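Drekunow mugs and mug tree: notes for anyone picking up this folder

Hello! I'm Siv Sjögren and I look after the part of the collection that deals with hot drinks, or at least with what hot drinks get poured into. This is the readme for the Drekunow folder, which covers hanging mugs on a mug tree and taking them off again. Please read it before you unzip anything, it's short.

What's in the folder

There are 106 clips, split into 70 for "hang" and 21 for "unhang", and the rest are odds and ends that I couldn't bring myself to bin (a mug put down next to the tree, a mug turned round on the spot, that sort of thing). Each clip has a one-line note in notes.txt. Eskil Öberg wrote most of them and I tidied the spelling, so if something reads oddly it's probably me.

The things on the table

The mug tree is the star, I suppose. It's the ordinary kitchen sort, light brown wood with a round base and six pegs, and one of the pegs is covered in red. In the notes that one is simply "red peg". The others go by height and side, so "top right" or "left, thin". Mugs are listed by their outside colour only, even when the inside is something else entirely. 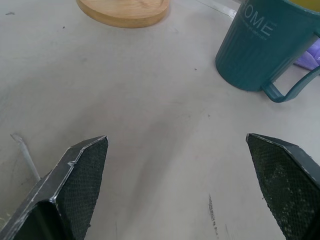
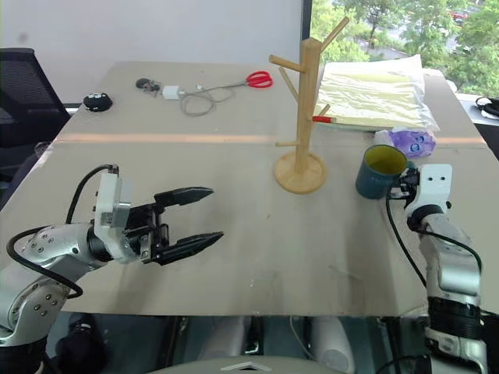 Eskil and I went back and forth for ages over what to call the colour of the mug. He says green, I say blue, and you'll find "teal" in every note from version 3 onwards because we both got tired. Older notes may still say either one. Search for all of them if you want the full lot!

Words we use

"Hung" means the handle is over a peg and the mug has been let go. A mug leaning on a peg is "resting", and I've been quite strict about that. "Upright" means open side up on the table. If a mug starts on its side the note says so at the beginning.

Things I know are wrong

A few notes from the first afternoon mix up left and right, as Eskil was sitting on the far side of the table. I've fixed the ones I spotted. The Hanrahan list (our older one, with bowls and saucers in it) uses different peg names, so please don't merge the two without checking them first.

Still to do

I'd like to add a proper set with two mugs on the tree at once, and some with espresso cups, which are a right faff to hang. If you find a mistake, put a line in fixes.txt with the clip number and your initials, and I'll get to it when I can.

Last edited 2 October 2023, Siv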